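How to Add a Hand-Recorded Task to Your Shop's Robot Cell

Last updated: November
By the Brorner workshop team

We use cookies to remember your settings. By staying on this page you accept them.

At Zinel we pack and check small wooden goods, and for years the checking was all wrists and thumbs. Open a lid, look at the hinges, close the lid, next one. Now the robot cell (we call it Brerow, after the software) takes the repetitive boxes, and the people who used to do them are the ones who teach it. I love this part of the job! If your shop is about to start, these are the steps we follow when a new item joins the line.

1. Pick the task with the people who do it

Sit down with the packers before anyone touches the equipment. Ask which motion makes their hands ache by mid-afternoon. We had our eye on label placement, and the packers told us flat out that lids were worse. They were right, so lids went first.

Write the task as one short line with a start and a finish: "Box closed on the table, open the lid fully, let go." If you need the word "and" more than once, split it into two tasks.

2. Set up the table

Use a table you can walk around on at least three sides. Clear the top except for the item. Mark where the table stands with tape on the floor, then leave the tape down between sessions. Route the gripper cables over your forearms and off to the side, and take a few practice reaches so you know how much slack you have.

Check the markers on top of both grippers. Wipe them with a dry cloth and make sure your sleeves don't cover them when you bend your elbows.

3. Agree on the hours first

Recording is work, so put it on the schedule as work. We book blocks of 30 minutes and then swap people. Anyone who records is off the packing count for that block. Before we set that rule, folks were trying to hurry through takes to get back to their numbers, and you could see it in every single motion.

4. Record slowly, then at your own pace

Do the first few takes slower than feels natural. Touch the item only where you want the robot to touch it. On a lid with a glass pane, go for the wood surround and stay off the glass. Keep the other gripper low and near the base, ready to steady it. 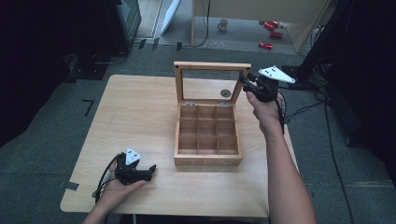
Once the motion feels easy, go at your normal speed and start varying things. Turn the item a little, move it toward a corner, swap hands if you can. Our first lid set came to 1,235 takes from five people, and the mix of habits was a real gift: our left-handed packer approached hinges from a side none of us had thought to try.

Fumbled takes are fine to keep if you recover from them. Tag them as "recovered" and move on. If you drop the item, stop, reset and start a new take.

5. Review together

Two people watch the takes, and one of them has to be a packer. We ended up keeping 1,112 of that first set. Most of what went out was hidden markers or a hand starting before the recording did.

6. Put it on the line, with a person beside it

Run the new task for one full shift with someone close to the stop button. At our Nazari site the packers keep a notebook next to the cell, and anything odd goes in it in plain words ("pulls too hard on stiff hinges"). Those notes decide what gets recorded next.

What changes for the crew

Quite a lot, and it's worth talking through early. Our packers do less lifting of lids and more judging: grain, splits, crooked hinges, lettering that came out too faint. Recording is now its own pay step here, and people asked for that before we'd thought of it. A couple of packers would rather stick with packing, and there's still plenty of it, especially on custom orders.

Next up for us is closing lids softly, which is harder than it sounds. We'll add a section once we've got a set we like.

Get new workshop guides by email. Enter your address to subscribe.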